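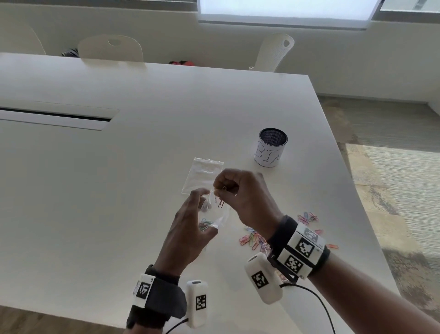 Colored paper clips and a small zip-lock bag.

Prep-and-Scan list
Re: Fasteners in the Ondometti files: pull all, or pull as you go?
Posted Tuesday, 4:40 pm, by the Cillari records room

Replying to the list as well, as two other people wrote to me off-list with much the same question. The earlier message is quoted in pieces, with my answers under each.

> We are starting on the Ondometti case files, 173 boxes, mostly 1970s
> to 1990s office paper. Folders are thick and everything is held
> together with something: staples, paper clips, binder clips, the
> odd brass fastener. Do you remove all fasteners in a separate pass
> before scanning, or does the scan operator do it at the machine?

Separate pass. We tried it at the machine for the first 47 boxes of our own project and stopped. The scanner sat idle while the operator dealt with staples, and the operator missed more of them, because the eye is on the screen half the time. After we split the work, one prep table kept one sheet-fed scanner supplied on normal folders. On folders with many small stapled sets it takes two prep tables. If you have only one person, do prep in the morning and scan in the afternoon. Don't alternate by folder.

Order of work at the prep table:

1. Open the folder and leave the pages in the order found.
2. Take off binder clips and paper clips first. Slide them off along the paper; do not pull up.
3. Lift staples from the back. Open both legs with a thin blade or microspatula, turn the set over, then lift the crown. The jaw type of staple remover is fine for sturdy copy paper and bad for onionskin.
4. Put a separator sheet where each fastened set begins.
5. Run a finger down the left edge and across the top before closing the folder. Broken staple legs are found this way.

> How do you keep track of what was attached to what? The finding
> aid treats a clipped set as one item.

With the separator sheets. Ours are plain letter-size sheets with a patch code, printed on pale green stock so they can be seen from the side of a stack. Stundix reads the patch code and starts a new document. Set it to drop the separator image only after QC. If you drop it at capture, a misread code leaves you with two sets merged and no visible sign of where the break was.

Nested sets are the hard case: three stapled letters inside one paper clip, for example. We use two codes, one for the outer set and one for the inner. Stundix supports this under batch class settings, but the second level is off by default and the profile has to be saved again before it takes effect. Test it on one folder with known contents.

Do not rely on the impression a clip left in the paper. It is a fair clue on older sheets with rust marks and useless on anything held with a vinyl-coated clip.

> What do you put back on afterward? Our old policy says stainless
> clips over a paper strip. That is a lot of clips.

It is, and they add thickness. We refastened the first batch and found that 12-inch boxes no longer closed. Current practice here:

- Sets of two to ten sheets: a folded slip of buffered paper around the set, no metal.
- Larger sets: their own folder inside the original folder.
- Bound with brass fasteners through punched holes: left unfastened, in a folder, with a pencil note.
- Anything that a requester is likely to handle in the reading room as a set: stainless clip over a paper strip, as in your policy.

The last group is small. If your policy is written as a requirement, get it changed before you start, or you will have boxes done two ways.

> Do you keep the old fasteners?

Metal with rust goes out the same day. Sound clips are sorted and reused for office work only, never for the collection. Small zip-lock bags do well enough for this. Keep them off the prep surface between sessions; a loose clip on the table ends up in a stack, and from there in the feeder. A shallow tray with a raised rim is the better container during the work itself, with a magnet strip along one side for staples. The magnet will not hold brass or most stainless, so the tray still has to be emptied by hand.

Coated clips need a look before they are reused for anything. The plastic on older ones can go tacky and will mark paper. Press one on scrap and leave it for a week. If it sticks at all, throw out the batch.

> Last one. What does a missed staple cost you in practice?

A scratched glass strip, mostly. It shows as a thin vertical line in the same position on every image on one side. In the first phase we rescanned 145 folders for that reason, and most of the loss was the delay in noticing it, since QC was looking at one page in ten, on a fixed interval, and the fixed interval happened to land on blank versos. We now do the following:

- Scan a blank white sheet at the start of each box and view it at full size.
- Wipe the glass strips at each box change, lint-free cloth, no spray directly on the glass.
- Log the box number at which a strip is replaced.

The Chiriac feed rollers we use also pick up staple legs. They embed in the rubber and then nick the leading edge of each sheet. If you see a repeated small tear at one spot, take out the roller and check it under a lamp before you change any feed setting. We replace rollers at every 53 boxes regardless of wear. That number comes from our own log and our own paper, so start a log and set yours from it.

A few things you did not ask about. Carbon copies on thin paper should be pulled out in prep and sent to the flatbed with a placeholder sheet left behind. Adhesive notes get scanned in place, then lifted and scanned again with the text beneath uncovered; code both as one document. Thermal fax paper should be scanned early in the project, whatever box it is in, if your intake survey located it.

I can send the batch class profile and the separator sheet artwork to anyone on the list. Say which version of Stundix you run, as the profile format changed between the last two.

Cillari records room
Scanning and prep

Recent on this list
- Separator sheets: stock weight and patch code placement
- Feed roller log, blank form
- Onionskin and the flatbed queue
- Box labels that survive cold storage
- October meeting notes: QC sampling intervals

Contact the list owner | Copyright remains with the posters | Back to top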